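Chapter 7
Leaving the Known World: The Portal Story

7.1 Before you read

Many fantasy novels begin in an ordinary place. A girl is washing plates, a boy is late for school, and then a door opens to another country. We call this kind of book a portal story. In this chapter we study how the door works in the plot, and what it costs the hero to go through it.

Our main example is The Salt Stair, the first of 3 novels by Celeste Huenchumán. Its hero, Vova, is twenty years old and repairs fishing nets with his aunt. On the night of a storm he finds a stair under the harbor and goes down to Jultov, a city where the dead are still paying their debts. The stair has 3,843 steps. Vova counts them on the way down, but on the way up the number is different, and from this small change the reader understands that he cannot return to the same home.

7.2 The door and its price

In older tales the price is often told at once: do not eat, do not look back, be home before the bell. Huenchumán gives the price late. Vova learns it only on page 123, from the ferry woman Magagula, when he has already made two friends and one promise. The critic Mathis Arnaud names this "the delayed bill". A delayed bill makes the hero less free, but it makes the reader more worried for him, and this worry carries the middle part of the book.
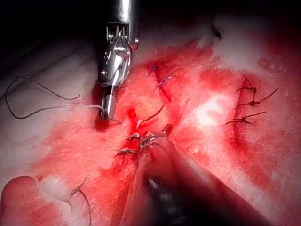
The delay has also a danger. If the writer waits too long, the reader may feel cheated, as if the rule was invented in the last minute. For this reason Huenchumán leaves small signs in the early pages. The aunt never goes near the harbor after dark. A neighbor, old Utley, keeps a coat ready for a son who is away since many years. When Magagula finally speaks, we remember the coat.

7.3 Who stays behind

Students usually write a lot about the hero and very little about the family. Please try to do the opposite in this chapter. The aunt has only four scenes, and in the last one she does not say a word, yet her choice decides the ending.

Key terms: portal, threshold, delayed bill, return.

First task. Read the opening chapter of The Salt Stair and mark each sentence where somebody avoids the sea. Keep your notes, you will need them in section 7.5.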